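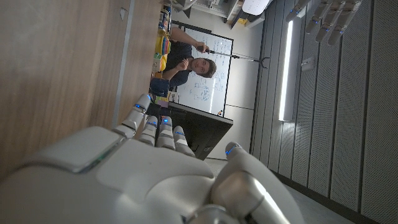
Rooms and Furnishings

The shared workroom at Fairclough has been in regular use since November, and I have been asked more than once to set down how it is arranged. I do so in a personal capacity. The views expressed are mine and not those of the building's management.

The whiteboard remains the centre of the room. It carries a black frame and, on most days, a good deal of blue marker. Users are asked to photograph any equations they wish to keep, as the board is cleaned every Friday evening. The computer monitor stands in front of it and hides part of the writing, a matter that Sharada Murthy has raised in correspondence. I favour moving the monitor. Vignesh Salian favours moving the board.

The table has a light wooden top with a grey metal edge strip. It was purchased second-hand for $266 and has required no repair. Coloured items are to be returned to the shelf at the close of each session. They may be packed closely – sorting by colour was attempted over the summer and has been discontinued.

The principal expense was the acoustic treatment. Grey perforated panels line the wall beside the whiteboard, with a long light fixture mounted among them, and the same style of panel continues overhead. Jasutura supplied the quotation, which came to $1,789 including delivery. In my judgement the money was well spent. A conversation at the table may now be conducted at an ordinary volume, and the echo that troubled our earlier meetings has gone.

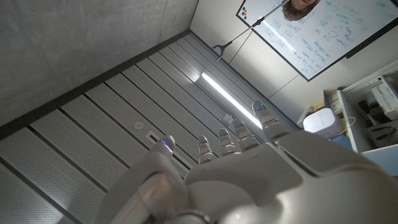
Perforated ceiling panels and strip light, Fairclough workroom.

Dusting the ceiling is a slower undertaking than dusting the wall. Narayanan Kartha recommends a soft brush attachment and advises against any damp cloth near the perforations. The fluorescent tube is to be changed only by the building's electrician.

Correspondence regarding the monitor may be left in the comments.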